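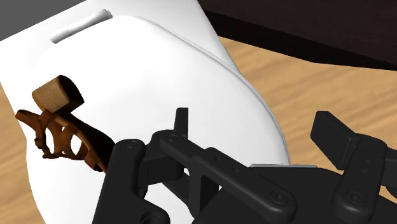 An afternoon at the Carkness open day

I'd been promising myself a trip out to Carkness since last June, when Kirsten Leclerc came back raving about it, and this year I finally got in the car and went. If you don't know it, Carkness is an old furniture warehouse that got carved up into labs and small workshops, and once a year they prop the doors open, put out bad coffee and let people like me wander around asking dumb questions. I had exactly one dumb question: when does a machine start picking up after me?

The Grevik people had the first big room on the left, and they spend a lot of their time in simulation. I'll admit my heart sank a little (I drove all that way to look at a screen?) but I ended up staying longer there than anywhere else. The picture at the top is one of their rendered ones, with the black gripper right up close to a big white rounded thing, and a little wooden block and a bunch of glossy brown loops in the same spot. I asked Li-hua Hsu, who was running the screens, which part she'd least like to have to pick up. "The loops," she said, before I'd finished asking.

Her reasoning made sense to me. A block is a block. You know where the corners are, and if you squeeze it, it's still a block. Anything bendy changes shape as soon as you touch it, and then your plan for grabbing it is out of date. I thought about the drawer at home with all the cords and dog leashes in it and felt very seen. She also said smooth, curvy stuff is sneaky, because two flat finger pads only get to touch a tiny bit of it, so whenever something has a slot or a handle they go for that first.

They'd run 1000 tidy-up attempts the week before and 927 of them ended with the item where it was supposed to go. I was impressed! Then Li-hua mentioned those were the single-block runs. For the tangled stuff she just made a face and went to help a kid who wanted to drive.

Majumder was across the hall, and they had a real arm folding dish towels. It folds a nice towel. It also takes its sweet time, and I watched a man next to me fold the whole demo stack with his hands while the arm was lining up a corner. They told us it had done 2000 towels since spring. My linen closet could use it, as long as I'm not in a hurry and only own towels.

Upstairs was Clovon, more the shop-floor side of things, sorting small parts into bins. That one I'd call done. It was quick and kind of hypnotic, and the guy minding it was eating a sandwich the entire time. Of course every part was one of 31 shapes it already knew, on a flat tray under good lights, and my living room has never once looked like that.

So, can they do the chores yet? Sorting, yes. Towels, sure, slowly. The pile of mixed junk at the bottom of the stairs, not this year. Kirsten thinks I'm being stingy and that the simulation work is going to speed everything up. Maybe! I'd like to see Li-hua's loops get put away a few hundred times first.

If you go, park behind the building, the front lot fills up by ten. And eat before you get there.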